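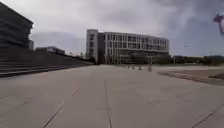 Home | Visits | Trams & Trains | Food | About | Search

An open day at the Hulletti biscuit works

The invitation said the doors would open at 9, and so they did, to let out a man with a broom. The rest of us were admitted at twenty past.

Hulletti holds its open day once a year, in April, and the tickets go quickly. There are 200 of them. I had tried twice before and had come to think of the place as a rumour with a smell. On a westerly wind you get burnt sugar as far as the tram depot, and people in town will tell you they stopped noticing it years ago while visibly noticing it.

We were given hairnets, paper coats and a talk about rings. Mine would not come off, so it was wrapped in blue tape, and I went round the factory looking as if I had been repaired.

The mixing room comes first. Each mixer takes 50 kilos of dough and makes a noise like a cow reconsidering. Our guide shouted the whole history of the firm over it, and I can report that it was founded by two brothers, or possibly two others. After that came the long oven, which you walk beside at the speed of the biscuits. They go in pale and come out at the far end looking as though they have had a fortnight in Spain. You are not allowed to touch them. Several people in my group asked, and were told, and asked again.

The packing hall was the part I liked best. A woman on the line was picking out broken biscuits with one hand and carrying on a conversation behind her, never once looking down. The broken ones are sold in plain bags from a hatch on Czarnecka, Mondays only, and the queue is said to be competitive.

Between the packing hall and the tasting there was a gap of forty minutes which the programme called "free time". Some people used it to sit on the wall. I ate my sandwich, which had been confiscated at the hairnet stage and was returned to me in a labelled bag, like evidence.
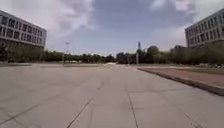

The tasting, when it came, was generous. Six kinds were on offer, including the Plirolmont, a ginger thing with a hard shell that the firm has made since before anybody had decent dentistry. I had four. There was also a new one with seaweed in it, and a form to fill in about the seaweed. I wrote "brave".

Tickets are free but you have to send off for them by post. The café does tea and, a little perversely, no biscuits. Take the 200 bus to the end of the line and follow your nose.

More visits

A wet afternoon at the Prarnano rope museum
Button fair: what I bought and why
The waterworks, with lunch
Three market halls in one weekend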